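July 24, 2016

The large hall at Sutgate is now in its third summer of use, and several readers have written to ask how a room of this kind is kept in order. I set out below the arrangements as they stand at present.

The walls were repainted white in the spring, using 52 litres of a matt paint sold locally under the name Plisine. White was chosen on the recommendation of Beverley Blackburn, who oversaw the work and who had used the same finish at Lachance. The skirting was left dark brown. It hides scuffs well, and a pale one would have needed washing every week.

The upper level is closed to visitors until August. Its railings are black metal with horizontal bars, and they collect a surprising amount of dust. They are wiped with a damp cloth and dried at once. The total spent on the hall this year stands at 1,748 pounds, of which over 1,000 went on paint and labour.

Lighting remains the principal difficulty. The fluorescent fittings under the mezzanine are serviceable but harsh, and the recessed lights in the vaulted ceiling can be reached only from a tower scaffold.

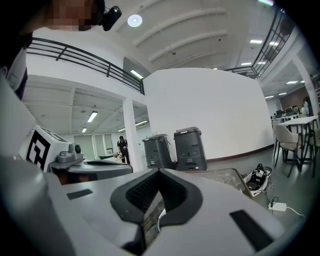 How often should a white wall in a busy hall be repainted?

Every four or five years is usually sufficient, provided that marks are touched up from the same batch of paint. Two spare tins are kept at Anelia for this purpose.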